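Fri 15 October

Long day with Lelia, my two-armed cell, and I want to get this down before I forget what I changed.

She's been on the cap job since July, sorting green and maroon ball caps into clear bins, and for the past week the left arm has been closing a hair too far back. Not a lot! Maybe the width of a pencil. But a cap is a floppy thing and a hair too far back means you get the brim button one time and a fistful of nothing the next. The cycle counter said 3,651 this morning, and the Bundgaard manual wants the gripper screws checked at 4,000, so I figured I'd do it early and save myself a Saturday.

Two of the screws on the left gripper were loose (two!), and the finger pads had gone shiny, so I swapped those while I was in there. Then I re-zeroed both arms, left one first. I always forget you have to hit save on the Soma screen before you go on to the other side, and yes, I forgot again, and yes, I did the left one twice.

After lunch I put the caps back out and ran her at slow speed.

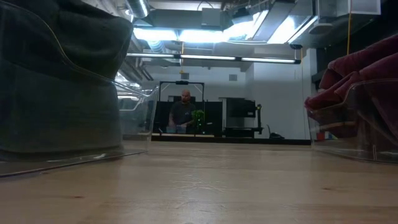
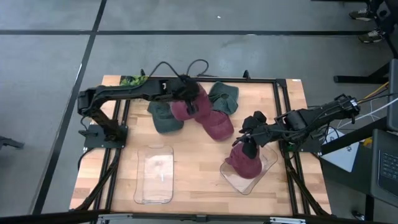
Clear bins and wooden tabletop from down low, then both grippers with a maroon cap each.

I made three changes to the setup and I'm writing them here so I can undo them if Monday is a mess. Grip height on the left comes down a touch. The right arm waits a beat longer over its tray before it lets go. And I turned the closing force back to what it was in the summer, which I should never have messed with in the first place.

Still to do: tidy the cables on the left side, they drape over the rail and it bugs me. Order more pads from Tundevstead, the soft kind. Wipe down the bins. Also find my good hex key, which was in my hand at three and hasn't been seen since.

Feet hurt. Soup for dinner, then bed.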